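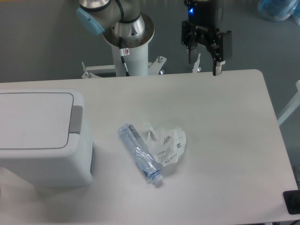

Figure 6. A clear plastic bottle and a crumpled white wrapper on the tabletop.

Section 4: Clearing the Table and Sorting What You Find

By this point you have unpacked your Pritano sorting set, snapped the feet on, and found it a home near the table. (If you skipped Section 3 because you were eager to get going, we understand completely, but please go back and do the part about the feet.) This section covers the everyday job the set was made for, when lunch or a long meeting is over and there are things left on the table that need to go somewhere.

Most of what people leave behind is light packaging. A bottle, a wrapper, a cup lid, maybe a napkin that has been folded into a very small square. You can clear a table like that in a minute or two, and after a week of doing it you will hardly need these pages. For the first few times, though, keep them handy and go through the steps in order.

4.1 Before you start

The standard set comes with two inner bins, one with a blue rim and one with a gray rim. The blue rim is for bottles and containers that your local program takes. The gray rim is for everything else that is dry. If you bought the larger Skutia set, you also have a 38-liter floor bin with a green rim for paper, and you can read "paper goes in green" wherever it applies below.

Please check the following:

- Both inner bins are seated all the way down. You should feel a small click at the back corners.
- Each bin has a liner in it, if you use liners. The blue-rim bin works perfectly well without one.
- The sorting card is filled out. You will find it in the sleeve under the lid, and it has blank lines because recycling rules are different from one town to the next.

Note: The sorting card is the part of the set that people call us about most, and usually because it was never filled in! Take ten minutes with the leaflet or web page from your town or your hauler and write down what they accept. Pencil is best. Rules change, often in March or so when new pickup contracts start, and you will want to be able to erase.

4.2 Clearing the table

1. Move anything that is staying. Phones, keys, lunch boxes and storage containers that belong on the table should be pushed to one side, with their lids closed.

2. Look over what is left and separate it by eye into bottles, wrappers and everything else. There is no need to make piles.

3. Pick up the bottles first. They roll, especially the round ones, and once they are out of the way the rest is easier to gather.

4. Hold each bottle up to the light and check for liquid. If there is any left, take it to a sink and pour it out. A few drops clinging to the inside won't hurt anything.

5. Deal with the cap (see 4.3).

6. Drop the bottle into the blue-rim bin, base first.

7. Pick up wrappers next. Flatten each one with your palm, look for a recycling mark or a line of instructions in the small print, and check it against your sorting card. When in doubt, use the gray-rim bin.

8. Wipe the tabletop with a damp cloth, working from the far side toward you, and catch the crumbs in your other hand or in a paper towel.

9. Close the lid of the sorting set and press lightly in the middle until the seal is even all the way around.

Caution: Don't sweep crumbs, liquids or loose ice directly into either bin. The bins are meant for dry material, and the clip at the back will get sticky and stop clicking.

Caution: Never reach down into a bin to press the contents flat. Broken glass and sharp lids can hide under light packaging. Lift the inner bin out by its rim and empty it.

4.3 Bottles, caps and rings

Thin plastic bottles are easy to flatten, and a flattened bottle takes up a lot less room. Many of them are already dented by the time you pick them up, so you may only need to finish the job.

1. Unscrew the cap and set it down where it won't roll away.

2. Lay the bottle on its side on the table, with the open end pointing away from your face.

3. Press down in the middle with the heel of your hand, then work toward the base. Go slowly and let the air come out.

4. While the bottle is still flat, screw the cap back on. It will keep its shape this way – well, mostly. Some bottles have a mind of their own and puff out again at the shoulders.

5. Leave the ring on the neck where it is. You don't need to cut it off.

Some programs ask for caps to be kept separate. If yours is one of them, skip step 4 and use the small cap drawer at the front of the set. Pull it straight out to empty it, and hold it level as you do.

Note: Please don't flatten bottles that held anything fizzy without opening them first, even if they look empty. Heavier bottles, such as the ones for detergent or cooking oil, shouldn't be flattened at all. They can crack, and the edges are sharper than you would expect.

4.4 Wrappers and other thin packaging

Wrappers are the trickiest things on the table, and we don't mind admitting that our own lunchroom argues about them. Two wrappers may look just alike and be made of different materials, and the printing that would tell you is often tiny or lost in a crease.

Try this when you can't decide:

1. Smooth the wrapper out on the tabletop, printed side up.

2. Read whatever you can. Good light helps, and so does a phone with the camera zoomed in.

3. If you find no mark, crumple the wrapper loosely in your fist and let go. Paper tends to stay crumpled and plastic film tends to spring open, although coated wrappers can fool you.

4. If it's still a mystery, put it in the gray-rim bin and move on with your day.

Wrappers that have food stuck to them go in the gray-rim bin regardless of what the mark says, unless your program tells you something different. Tuck small torn-off corners inside the larger piece so they travel together.

Note: Thin packaging is very light and will drift out of an open bin if a window or a fan is going. Keep the lid down between uses.

4.5 Where to keep the set while you work

The set is comfortable to use beside a table up to 745 mm high. At that height most adults can drop a bottle in without bending, and the lid clears the underside of the table when it swings up. Beside a taller table or a counter, pull the set out a little so that the lid has room.

You can also lift out one inner bin and stand it on the tabletop while you clear. This is what Bảo Quan in our product support group does at home, and he recommends it warmly to anyone with a big table and small children who want to help. Put the bin near a corner, well back from the edge, and don't lean on it.

Caution: An inner bin standing on a table isn't locked to anything. Don't fill it above the line molded on the inside wall, and don't leave it on the table overnight.

4.6 Emptying and rinsing

1. Lift the lid and hold the inner bin by both sides of the rim.

2. Pull straight up. If it sticks, rock it gently from front to back.

3. Empty it into your larger recycling or trash container.

4. Rinse with lukewarm water and a drop of dish soap. Don't use scouring powder, which leaves the inside dull and harder to clean the next time.

5. Stand the bin upside down until it is dry, and then press it back into place until it clicks.

Once a week is plenty for the gray-rim bin in an ordinary household. The blue-rim bin can go longer if your bottles are going in empty. The inner bins are safe in the top rack of a dishwasher, but the lid isn't, and neither is the cap drawer.

4.7 Liners and spare parts

Any liner of 31 liters will fit either inner bin. We pack a starter roll of Obradović paper liners with every set, and if you like them you can order more from the same place you bought the set. Fold the top of the liner over the rim by a hand's width and press the retaining hoop down over it.

If the hoop gets bent or goes missing (they do end up in the trash with the liner now and then), ask for part 2588 from Hullitz customer support. The same hoop fits both inner bins. The green-rim floor bin uses a wider one, listed in the parts table in Section 7.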